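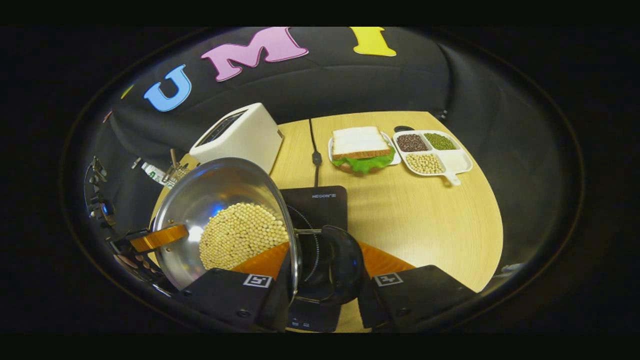

Why does the induction cooktop shut itself off while soybeans are being simmered?
The most frequent cause is a pan that the heating zone does not detect, either because its base is not magnetic or because it is not resting flat on the glass. Many stainless steel vessels are suitable for induction cooking, and many others are not.

Ticket subject: Cooktop cuts out during soybean cooking
Location: Kavcombe teaching kitchen, bench 4
Category: Small appliances / cookware
Handled by: Abenezer Lencho, Kitchen Support
Status: Resolved, monitoring through October

Summary of the report
The instructor for the Kavcombe bean and grain course reported that the portable cooktop on bench 4 started normally, heated for a short time and then went into standby. The fault was noted with soaked soybeans in water, at a medium setting. The same unit had boiled plain water in a different pot that morning without interruption. The instructor asked whether the cooktop should be withdrawn.

Log

9:10 a.m. – Ticket opened. Requester advised to stop using bench 4 for beans until the check was complete. Bench 3 was offered as an alternative.

10:25 a.m. – Power supply checked. Plug and cord showed no damage or discoloration. The outlet was tested with another appliance and performed normally. The cooktop was connected directly to the wall, with no extension cord.

10:40 a.m. – Cooktop tested with the Pettigrew enameled pot, half filled with water, at 2,000 watts. The unit ran for 20 minutes and did not cut out. Glass surface clean and undamaged. No fault found with the appliance.

11:15 a.m. – Magnet test carried out on the cookware assigned to the bench. The Pettigrew pot held the magnet firmly. The Demico saucepan held it only at the center of the base, and the magnet slid off when the pan was turned on its side. The requester confirmed that the Demico saucepan was the one in use when the fault occurred.

11:50 a.m. – Fault reproduced with the Demico saucepan. The unit went into standby twice, both times after the pan had been moved during stirring.

1:30 p.m. – Soybeans cooked in the Pettigrew pot. Brought to a boil, skimmed, and then held at a low simmer for 90 minutes with the lid partly open. No interruption. Beans tender throughout and accepted by the instructor.

Resolution
The cooktop remains in service. The Demico saucepan has been moved to the gas range in the Clirnthorpe room and labeled accordingly.

Guidance for bench users
Mixing bowls are for soaking, draining and holding beans. Please do not heat them on the induction units, even when the bowl passes the magnet test.
Center the pot on the marked zone before switching on.
Soybeans foam heavily as they come to a boil. Fill the pot no more than halfway and wipe up any overflow once the glass has cooled – liquid under the base can also trigger a cutout.
If a unit goes into standby more than once in a session, note the pot in use and reply to this ticket.

Open item
Replacement saucepan for bench 4 requested. Awaiting approval from the Kavcombe stores desk.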